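Notebook, May 11, 2025
Room humidity and the balance drift

Third go at working out why the small balance wanders. Nnamdi is convinced it is the humidity. He has a chart from November where the reading creeps up as the room gets damper, and I grant that the two lines look friendly together. Two lines that both go up over an afternoon will always look friendly. The heating goes up over an afternoon as well, and so does the number of people walking past the bench.

Spent the morning on his logger file from the Shiferaw sensor. It holds 2,251 readings, which sounds like a lot until you see that most come from nights when the balance was switched off. Once those are out, what remains is thin. I would not hang a new dehumidifier on it.

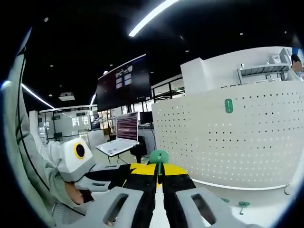 The other candidate is the check weight. Jovita noticed the case had been left open at Clostetlow when it went for calibration, and the certificate gives no handling notes at all. I have asked Drasbridge whether they still hold the older set. No reply yet. Zyanya thinks a fingerprint could explain the whole offset. Possible, but a fingerprint doesn't come and go with the time of day, and our drift does.

Tried a dull test after lunch: balance on, draught shield shut, nothing on the pan, door closed, left it for over 4 hours. It drifted anyway. Humidity hardly moved in that time, if the Shiferaw is to be believed (I only half believe it, it disagrees with the wall dial by 5 per cent and I don't know which of them is wrong).

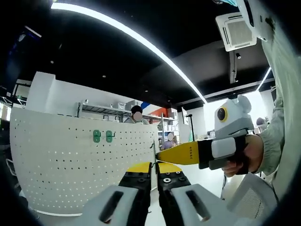 So the humidity story is weaker than it was this morning, though one afternoon doesn't kill it. My own money is on warm-up. The manual asks for a long settling time and we have all been switching the thing on and weighing straight away – me included.

To do: leave it powered for two days and repeat. Swap the wall dial and the logger round and see if the gap follows. Ask Nnamdi for the raw November file, not the smoothed one.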